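Robot Safety and Fault Analysis
Unit 6 handout: Grip faults in service robots
Instructor: Yurii Shevchuk
November 2020

Reading before class: Trunen cell log, entries 1045 to 3838. You don't need every line. Look for the entries marked HOLD and SLIP.

1. Background

The Trunen cell is a two-arm robot that makes coffee at a fixed counter. One hand holds the glass under the spout, the machine pours, and the glass is then passed on. The cell was set up by Matvii Tymoshchuk and Si-woo Geum and had been running since September when the fault in this unit was logged.

The fault is short to state. During a pour, the holding hand lost grip force and the glass dropped onto the drain grate. It broke. The machine kept pouring for the rest of its cycle because it had no signal telling it the glass was gone. No one was hurt, but hot coffee and broken glass were left within reach of a person standing at the counter.

2. Handling over the tray

The drain tray is the only place in the cell where a glass may be let go of in an emergency. Note how little clearance there is when a glass is carried low.

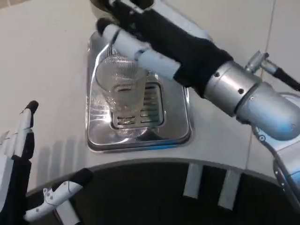 Fig. 1. Right hand holding a glass just above the drain grate.

A low carry reduces the drop height, so a slip here may not break anything. It also means a small error in arm height can press the glass into the grate. The force limit on the downward axis has to be set with that in mind. In the original program it was left at the default value.

3. Sequence of the fault

a) Grip confirmed, pour starts.
b) Finger motor temperature passes 60 degrees C. Controller lowers current to protect the motors.
c) Grip force falls. No alarm, as the controller treats the lower current as normal operation.
d) SLIP is logged 2 seconds later.
e) Pour continues to the end of the cycle.
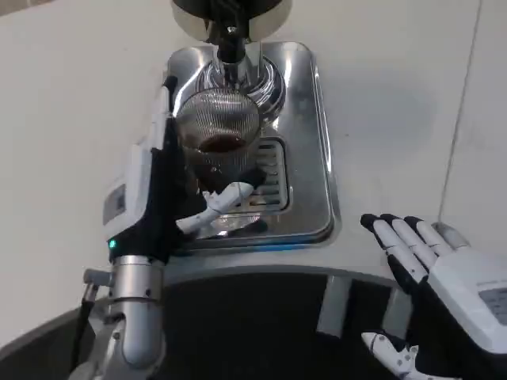
Step c is the one to study. Motor protection and load holding were written by different people, and each worked as specified. Dovhaniuk's review calls this a conflict between two safe states: low current is safe for the motor and unsafe for whatever the hand is holding. You will see the same pattern in the Plultbridge lift case next week.

4. Changes made

Thermal limit now stops the pour first, then lowers the glass to the grate, then cuts current.
SLIP is wired to the coffee machine as a stop input.
Downward force limit set for the tray area.
Guard added on the customer side.

5. For discussion

Should the wired stop have been required from the start? Bring a one-page fault tree with "glass released during pour" as the top event. Include at least one branch that has nothing to do with temperature. Hand it in to Matvii Bondarchuk at the start of the lab.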